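The washing-up corner, a year on

I promised in January that I'd write about the bit of kitchen I spend most of my life in, so I'm finally doing it (16 January 2020, and the kettle's on). It's the sink end of the worktop, and it has been reorganised more times than I'd like to admit.

The biggest change was the plates. I gave up on matching sets ages ago and now buy the odd pastel one when I see it - the light blue is my favourite, and the pink one seems to end up under everything else.

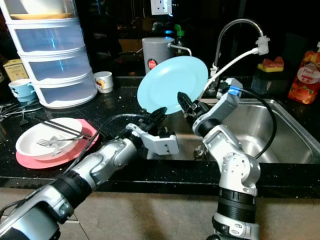 Vaněk
Writer and chief washer-upper at Penevard

My system, such as it is, goes like this. Bowls and plates pile up on the left, forks and chopsticks on top, and everything moves over to the sink from there. The dark speckled worktop hides a multitude of sins, which is lovely until you wipe it and see the cloth! The plastic drawers in the corner have been brilliant too. I put off buying them for months, and now the top is one more place to park a dish.

I do cutlery one piece at a time over the sink, and I prop the big steel bowl up at the back so it isn't hogging the basin. Tea stains get a pinch of bicarb and a good soak - I bought a 400 g tub last winter and there's still plenty left.

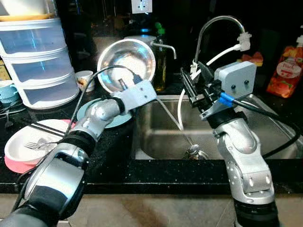
Cutlery over the sink, steel bowl propped up behind

Next on my list is the cupboard underneath, and I'm dreading it.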